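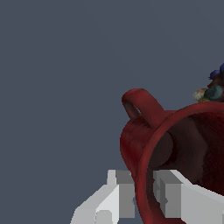 1. Background of the project

Student clubs at our college organize many small coding events, but every club does the sign-up in its own way. Some use a paper list, some use a shared spreadsheet, and one club asks people to send an email to the president. When I joined the second year of Computer Science, I missed two workshops because I did not know where I should register. Our project group wanted to build one small web application for this. We named it Vitton.

The work was done in the autumn semester by a group of four students. My part was the back end and the database. Éabha Cronin made the front end and was also our contact with the clubs. This report describes mostly my part, but I explain the other parts when it is necessary for understanding.

2. Requirements

In October we interviewed the organizers of the Costello coding club and the women's programming group at the Clitthorpe campus. Both asked for the same basic functions: create an event, set a limit of places, keep a waiting list, and send a reminder on the day before. The Clitthorpe group also wanted that members can hide their full name from other participants. We did not think about this at first, and it changed our data model.

We decided not to include payments. The clubs said that almost all their events are free.

3. Design and implementation

The back end is written in Python with the Flask framework and the data is kept in PostgreSQL. I had used only SQLite before, so the first week went mostly to learning. There are five tables: users, clubs, events, registrations and messages. The display name is stored separately from the legal name, and only the organizer of an event can read the second one.

The most difficult part was the waiting list. In my first version, two people could take the last free place if they pressed the button at almost the same moment. Our teacher found this mistake during the code review. I corrected it by locking the event row inside a transaction. After that I wrote a test which sends 30 registration requests in parallel to an event with one place. The test passes now, but it is slow, and we run it only before a release.

Reminders are sent by a script that starts every evening. For the page design we used Skinura, a set of style templates which was made by an earlier student group. It saved us a lot of time, although the documentation is short and some of the form elements did not work well with a keyboard. Éabha rewrote the date picker completely.

4. Trial with the clubs

The two clubs used Vitton for their events during the second half of the semester. In this time 187 students made an account, and the system recorded 429 registrations. From the waiting lists, 76 people received a place after another person canceled. The organizers told us that this was the function they liked most, as before they had to write to each person by hand.

We had one serious problem. The reminder script stopped for three evenings after a server update, and we noticed it only when an organizer asked us. Now the script writes to a log, and a message is sent to the group if the log is not updated.

5. What I would change

I would write the tests earlier. I also think that we should agree on the format of the API before both sides start to program. Éabha and I used different date formats for almost two weeks, and this caused many small errors which were boring to find.

The accessibility of the organizer pages is still not good enough. We tested the participant pages with a screen reader, but for the organizer pages there was no time. Export to calendar is also missing.

The code was handed in on 6th December together with the installation guide. The Costello club will continue to use the application next semester, and two first-year students have asked to take over the maintenance.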